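Progress report to the Clurnard Fund, 2019-02-07
Prepared by Aarti Sachdeva, Wekutley Letters Project

We've had a wonderful few months! When I last wrote, in December, the Wekutley family letters were still in the boxes they came in and we weren't sure how much could be read. Now 523 letters have been sorted by writer and year, and the first batch has been typed up in full.

## Sorting and typing

The early letters are a joy. Most are between two sisters, one who stayed in Wekutley and one who moved to Cao to teach, and they wrote about everything (hens, hats, the price of coal, a long quarrel over a borrowed sewing pattern that runs through 14 months of mail). Mercy Kaijage has typed 80 of them so far, keeping the spelling as the sisters had it. We add a note where a word can't be made out, and we've stopped guessing at place names after three of our guesses proved wrong.

The later letters are slower going. The ink is thin, the handwriting leans hard, and one cousin liked to turn the page sideways and write across what was already there. Madhu Jaiswal has become very good at these and can now get through a crossed page in an evening.

## Reading at home

The grant lets us pay readers to work from home, and this has made the biggest difference of all. People read when they're fresh, stop when their eyes get tired, and send in far fewer blanks than we had when everyone met in the hall on Saturdays.

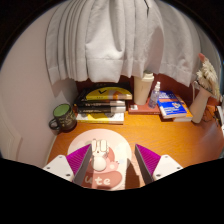
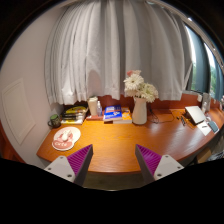

A desk by a curtain is all the job needs.

Ritu Goel wrote back on the draft of this report that the home readers also need a shared list of family nicknames, as she had spent most of a night thinking "Pidge" and "Aunt P." were two people. She'd like it sent out before the next batch. I agree completely, and Jocelyn Robichaud has started one. It already fills both sides of a sheet, and there are at least two Pidges.

## Money

We have spent $2,360 of the grant, nearly all on reader fees, with the rest going to folders and acid-free boxes. Postage came in lower than planned. With your okay, we'd like to move what's left on that line over to reader fees so that the crossed letters can be finished.

## What's next

- Send out the nickname list, then the second batch.
- Check the typed letters against the originals, with a different reader for each.
- Write to the Nonano library, where we think the replies from the Cao sister's school friends may be kept.
- Choose letters for the small booklet. I already want far too many of them in it!

One question for you: may the booklet carry the fund's name on the inside cover, or would you prefer the back? The printer needs to know before we order proofs.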